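Notes for the blankets talk, Prukport library, September 2018

- Say hi, thank Glenys Pearce for the loan of the sample box. Pass the box around NOW, not at the end!
- Fleece starts as smooth knit polyester. Tiny wire brushes pull up loops, then shears trim them. (Slow down here, people love this bit.)
- Plush has a longer pile, so it catches the light and feels heavier in the hand. 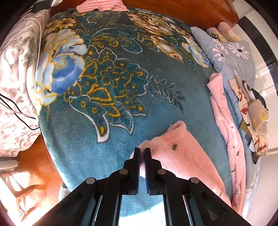 Washing, my favorite part! Cool water, gentle cycle, no fabric softener. It coats the fibers and they go flat and sad. Tumble on low or hang over a rail.

Ask: who still has a blanket from when they were a kid? Let them talk. Mine is 26 years old and I still sleep under it.

Then questions, and tea at the back.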